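**Konness opens orders for Silar hand-held gripper kit**

*Two-handed demonstration kit ships to labs and integrators from September stock*

Thu 31 October – Konness today opened general orders for Silar, a pair of hand-held grippers used to record how people do ordinary two-handed jobs, so that the recordings can be used to train robot arms. The kit has been available to a small group of early customers since September.

Silar is sold as a complete set. Each kit has two grippers, two marker cubes, cables, a hard case and a one-year license for Kahsay, the company's recording and review software. The operator holds one gripper in each hand and works at a normal table. No robot is needed during recording.

"Most of our customers have one or two arms and a long line of people waiting to use them," said Tsehay Adugna, product lead for Silar at Konness. "With the kit they can record at a folding table in the hallway and keep the arms free for testing. We built it for people who already know what they want to record and are tired of waiting for a slot."

**What changed after the early units**

Konness made two main changes following comments from early customers. The handle is thinner, which helps operators with smaller hands, and the marker cubes now come off with a single screw. On the first units the cubes were glued in place, and a scratched cube meant sending the whole gripper back.

The curved fingers and their pads are carried over from the early version. Pads are treated as a wear part and can be changed at the bench. A spare set is included in the case, and further sets can be ordered separately.

Kahsay has also been updated. The software reads the square patterns on the cubes to work out where each gripper is and how it is turned. Operators can now mark a recording as good or bad as soon as it ends, and can cut the start and finish without opening a second program. Files are saved in open formats. An export tool for common training pipelines is included in the license.

**Field results**

During the early program, Soltodmont, a contract automation firm, used the kit to record tabletop tasks such as picking up small capped containers, moving paper cups and opening and closing trays. Its operators logged 3284 recordings over the program. Soltodmont plans to use them in a project on cafe and break room service, and has ordered 8 more kits.

Konness notes that the kit has limits. The cubes must stay in view of the camera for position tracking to work, so tasks inside deep cabinets or under a bench are not a good fit. The grippers are made for light household and office items and should not be used with hot cookware or sharp tools. Bright sun from a window directly behind the table can also reduce tracking quality, and the setup guide now has a page on placing the table.

"We would rather say that up front," Adugna said. "If your task is mostly on top of a table and you can hold the thing in two fingers, it will probably work well. If it isn't, call us first and we'll tell you."

**Setup and training**

A first-time setup takes one person less than an hour, including camera calibration. Konness supplies a printed calibration board and a short practice plan covering single-hand pickups, hand-to-hand transfers and tasks where one hand holds an item steady while the other works on it. Remote training is included with every order. On-site training is available at extra cost and can be booked through the sales office.

**Price and availability**

Replacement pad sets are priced at $319 per box. Pricing for the full kit depends on the number of Kahsay seats and is quoted on request, with a lower rate for schools and nonprofit labs. Orders placed now will be filled from stock first, then in the order received. Early customers can return their first-version handles for an exchange at no charge – the original cables and case will fit the new ones.

**About Konness**

Konness designs and sells tools for recording manual work for robot training. Its products include the Silar gripper kit and the Kahsay software.

**Press contact**

Tsehay Adugna, Konness
Review units and interviews are available on request.

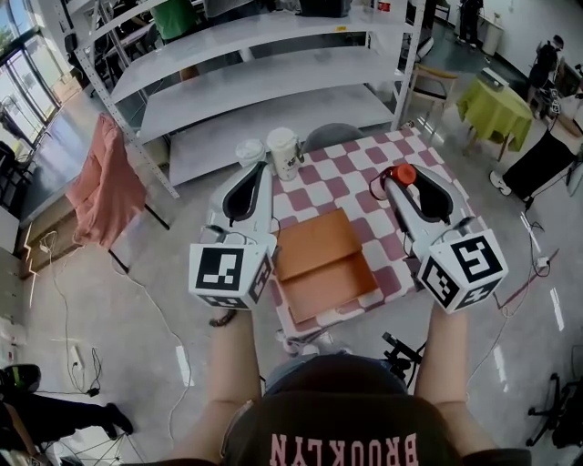
*Silar grippers in use at a table, with a small capped item held in the right-hand unit.*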